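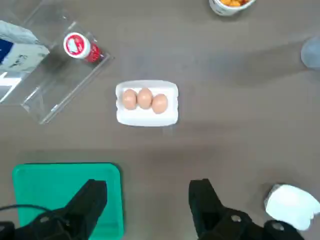 Two-arm table — stopped again

Quick one before I forget the details. The two-arm table faulted during the grocery run this morning, shortly before 6. Right arm threw a joint torque error, held its position and wouldn't take a reset from the console. Left arm kept going for a moment, which it is not supposed to do. When one arm faults, both stop. That has been the rule since the Baltska cell was set up and it's why there's a shared stop line in the first place.

Dayana Ventura hit the red button and that did stop everything. No injuries, no damage to the arms. Log shows 12 torque warnings on the right wrist before the fault, none of them passed on to the operator screen. So teh warning was there, just not where anyone looks.
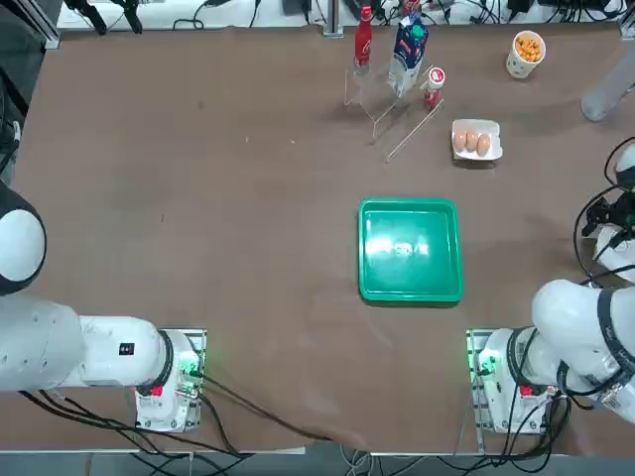 Ibsa Abdella wrote back to say the same thing came up at Lastmont in November, and over there it was the stop relay, not the wrist. He'd swap the relay first and leave the torque limits alone.

Fair point, and we have a spare from Tran. Wakana is fitting it after lunch. We're also going over the cables at the right arm, a pinched one could give the same reading. Please don't raise the limit to get through your run. Somebody did that last time and we lost the log. 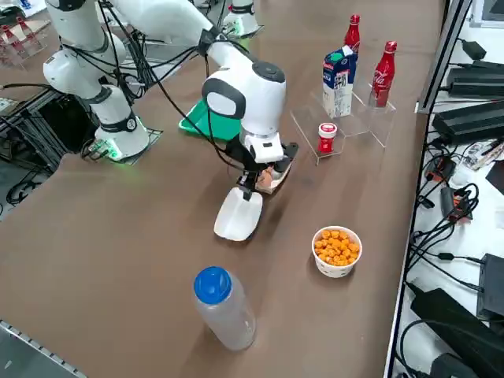 Until it's signed off

Speed capped at 600 in the controller, both arms. One person at the stop, hands on nothing else. Nobody reaches over the table while either arm has power, not even to straighten up an item. If the fingers close on something wrong, stop first, then clear it.

Finger pads need a look too. Check they're seated square before you start

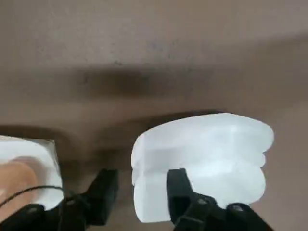 and if one shifts under your thumb, leave the arm off and tell Nia Prosser. She has the Travico order form and will add pads to it. Fault code is 2001 if you see it come up, write down the time and wich arm.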